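Washing and Reshaping a Cotton Cap

Guidance for members of the Temico Clothing Care Library

Purpose of this guidance

Caps are among the items most often returned to the library in poor shape. In most cases the damage comes from machine washing or from drying on a radiator. The method set out below is suitable for cotton, canvas and denim caps with a plastic brim insert. It should not be used for wool, suede or straw, for which separate sheets are available at the Iltusura desk.

Before you begin

Check the brim. Caps made before the 1980s often contain cardboard, which will swell and split if soaked. Tap the brim lightly with a fingernail. Cardboard gives a dull sound and may already feel soft at the corners; plastic sounds sharper and springs back when bent. If there is any doubt, clean the cap with a damp cloth only and do not proceed to the soaking stage.

Check also for loose dye. Press a damp white cloth against the inside of a seam and hold it there for a moment. Dark denim will nearly always leave some colour on the cloth, and such caps must be washed alone and in cold water.

You will need a washing-up bowl, a mild liquid soap, a soft toothbrush, two clean towels and a small bowl or round container of similar size to the head of the wearer.

Washing

Fill the bowl with cool water and stir in 2 teaspoons of soap. Treat the sweatband first, as this is where most of the soiling collects. Wet it, apply a little soap directly and work along the band with the toothbrush in short strokes. Stitching should be brushed along its length and never across it.

Lower the cap into the water and leave it for 80 minutes. Turn it once during that time. Do not wring or fold the cap at any point, and do not press the crown flat against the bottom of the bowl.
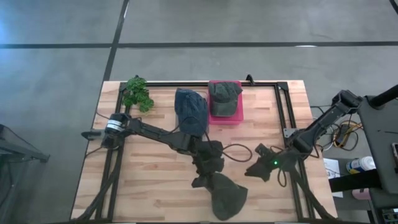
Rinse under a gentle tap until the water runs clear. Hold the cap by the brim while doing so, and let the water run through the crown from the inside. Soap left in the sweatband will stiffen as it dries and may irritate the skin.

Drying and shaping

Blot the cap between the two towels. Place it over the upturned bowl, smooth the panels with the palm of the hand and set the curve of the brim with light, even pressure. Leave it in a room with moving air, away from direct sun and heaters. Thick cotton may need a full day. Denim should be left until the seams above the brim are dry to the touch, even where the rest of the cap appears ready.

Fading

Washing will not restore colour to faded denim. Members sometimes ask whether fabric dye may be applied at home. The library does not advise this for borrowed items, as dye takes unevenly on worn cloth and will stain the sweatband.

Returning borrowed caps

Caps should be returned dry and unfolded. The Kwak Street counter accepts returns until 6 in the evening and is closed on Sunday.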